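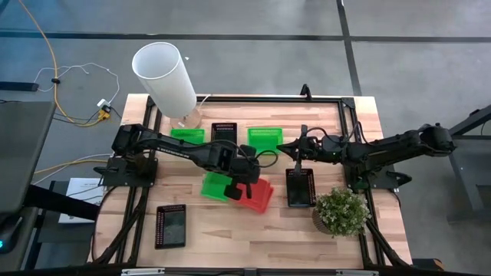 Reading time: 5 minutes

Looking after a two-arm tray-sorting cell
Student project report, Automation Workshop
Milagros Rengifo and Segundo Usuga
Supervisor: Aiguo Guo

1. What we were asked to do

The cell was set up before either of us joined the course. Our task was to take it over, write down how it should be checked, and find out why it drifted. By drifted we mean that a grip position taught in the morning no longer matched by the afternoon. The previous group, led by Mohcine Ouazzani, had put this down to "thermal effects" in one line of their report, with no measurements behind it. We were doubtful from the start and we are still doubtful, although we can't rule it out completely.

The job the cell does is simple. Two arms face each other across a table and move small colored trays and baskets between positions. The project name for the sorting program is Tundollow. Some of the files still carry the older name, Wiradton, and this cost us most of an afternoon when we edited the wrong one.

2. The mechanical side

Both arms are mounted on a frame of black aluminum extrusion, one on each side, so anything loose in the frame ends up as an error at the gripper. This sounds obvious. The handover notes had four pages on software settings and one sentence on the frame ("check bolts"), with no torque, no order and no interval.

We started with the mounting plates. Each bolt got a paint mark across the head and the plate so that movement could be seen later. After the first week two marks on the left plate had opened up. None had on the right. We tightened the left plate, working diagonally, and marked it again in a second color.

The diagonal struts were harder to judge. They felt tight by hand, and Gilberto Muñoz from the metal shop told us that feeling tight by hand means very little. He suggested pushing on one corner of the frame while somebody else watched a dial gauge on the opposite rail. The needle moved. We tightened the corner brackets and it moved less, but it never stayed completely still, and we don't believe it would on any table of this size.

3. Cables

This is where we disagree most with the earlier report. It treats the cables as a matter of tidiness. We think they were a cause of trouble.

Each arm has black cable looping near the wrist. If the loop is too short, the wrist pulls against it at full reach. If it is too long, it hangs into the area where the other arm works. The supplier's sheet for the cable clips (Sánchez, a local firm) gives a minimum bend radius and nothing on how much slack to leave, so we found a length by trial. We moved each arm by hand to its furthest taught positions with the power off, watched the loop, and moved the clip one hole at a time. 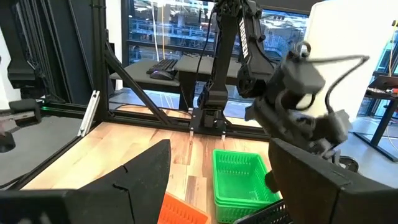 Figure 2. Close view across the work area, with the green basket between the fingers and another gripper near the back edge of the table.

The wrist view was useful for checking clearance at the back rail, and we now look at it before each series. It was much less useful for judging finger alignment. The fingers are so near to the camera that a small offset looks large, and on two occasions we "corrected" a finger that a feeler gauge later showed to be fine. Our rule now is that no finger gets adjusted from a camera picture alone.

Power cables on the floor are a separate problem that we did not solve. They need a proper channel, and we have asked for one.

4. Teaching the positions

The old method was to drive the gripper to a tray, look at it, and save the position. Two people doing this got two different results, and so did one person before and after lunch. We replaced it with a fixed order:

Warm up both arms by running the empty cycle for 20 minutes.
Check the paint marks.
Send the left arm to its reference point and measure with the gauge.
Do the same with the right arm.
Teach the center positions first and the outer ones after.
Save under the Tundollow name with the initials of whoever taught it.

The warm-up is there as a concession to the thermal theory. If heat matters, the order takes care of it. If it doesn't, we have lost 20 minutes. 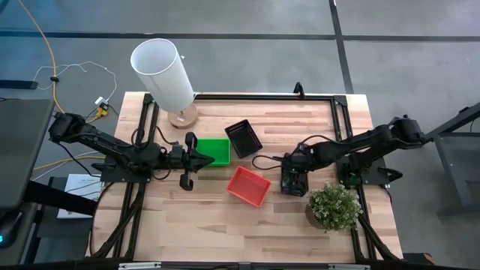 Figure 3. Green, black and red trays in the center, one gripper on either side.

Trays set at an angle are worth a paragraph of their own. The program assumes that every tray lies square to the frame. Trays placed by a person hardly ever do. With a straight tray the fingers meet the rim evenly. With a turned one, the first finger to touch pushes the tray until the second catches up, and the tray ends up somewhere that the next step doesn't expect. A good part of what had been logged as drift may simply be this. We can't say how much, as the old log never recorded tray angle.

5. Test run

We ran 441 pick cycles over several sessions in October. Faults were written down by hand, with the cause as we saw it at the time. Of these cycles, 30 ended in a fault. The largest group was trays lying at an angle, then late contact at the rim, then two stops where a wrist cable touched the other arm.

We would like to claim that this is an improvement. The earlier group reported "almost no faults", without a number, and counted a cycle as good if the arm came back to its start position, whether or not it had a tray with it. The two results can't be compared and we haven't tried.

The bolts on the left plate stayed on their marks through the whole run. The reference measurement still shifted a little between the first and last session, in the same direction both times we checked. So something is left over. It could be the frame, it could be the joints, and it could be the gauge, which is borrowed and gets knocked around.

6. What we would not bother with

Stivlow, the maintenance logging package that the department pays for, wanted an entry in eleven fields for every check. We filled it in properly for a week and then went back to a paper sheet taped inside the cupboard door. The paper sheet has been filled in every time – the software had gaps after three days.

We also don't recommend the 2,000 cycle service interval in the old notes. We asked where the number came from and Mohcine said it had been copied from a different machine. Until somebody has run this cell that long and opened it up, we suggest checking the plates and wrist cables at the start of every session and leaving the rest alone unless the reference measurement moves.

7. Open points

Cable channel for the floor: requested, no answer yet.
A gauge that belongs to the cell.
A corner stop, or some other way of placing trays square. Segundo has a drawing, not yet made.
Repeat the reference measurement without the warm-up, on at least two mornings, so that the thermal question gets some data.
Remove the Wiradton files once Aiguo Guo has confirmed that no other group uses them.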